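Huit jours sans téléphone, ou presque

J'ai longtemps cru que je savais ne rien faire. Un canapé, une tisane, un dimanche de pluie, et hop, je me rangeais d'office parmi les gens reposés. Et puis je suis partie à Ullora, un village de 700 habitants posé au bord d'un lac, où le réseau passe uniquement sur le parking de l'église (et encore, côté poubelles), et j'ai découvert que je ne tenais pas un quart d'heure.

Le premier matin, j'ai sorti mon téléphone de ma poche vingt fois. Pour l'heure, pour la météo, pour vérifier l'orthographe de « chrysanthème » — je n'écrivais même pas ! Le soir, j'avais rangé mes chaussettes par couleur et lu la notice du grille-pain en entier, y compris la partie en finnois.

Ma logeuse, 63 ans et des mollets de montagnarde, m'a regardée tourner en rond puis m'a mis un panier dans les mains. Direction les noisetiers. On a ramassé pendant deux heures sans échanger trois phrases, et je crois bien que c'est là que quelque chose s'est décoincé. J'ai dormi dix heures d'affilée, ce qui ne m'était pas arrivé depuis le lycée.
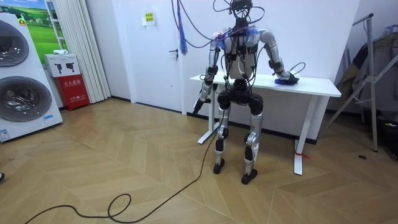 À partir du troisième jour, les après-midi se sont mises à durer. Je prenais le car pour Zusau, je m'asseyais au café de la place, je regardais passer les gens. On oublie à quel point c'est distrayant, les gens ! Une dame promenait deux chats en laisse, un monsieur engueulait son parapluie. J'ai recommencé à écrire des cartes postales, avec une écriture de médecin, et à m'ennuyer un peu aussi, je ne vais pas vous mentir.

Le retour a été moins glorieux. Dans le train, juste après Moen, le réseau est revenu d'un coup et j'ai tout ouvert en même temps : les messages, les mails, une promotion sur des casseroles. J'avais mal aux yeux avant la gare suivante.

Depuis, j'essaie de garder une chose de là-bas : le téléphone dort dans l'entrée, dans un saladier. Ça marche un soir sur deux. J'ai racheté un réveil à aiguilles, il fait un boucan épouvantable, et j'ai déjà réservé ma chambre pour novembre.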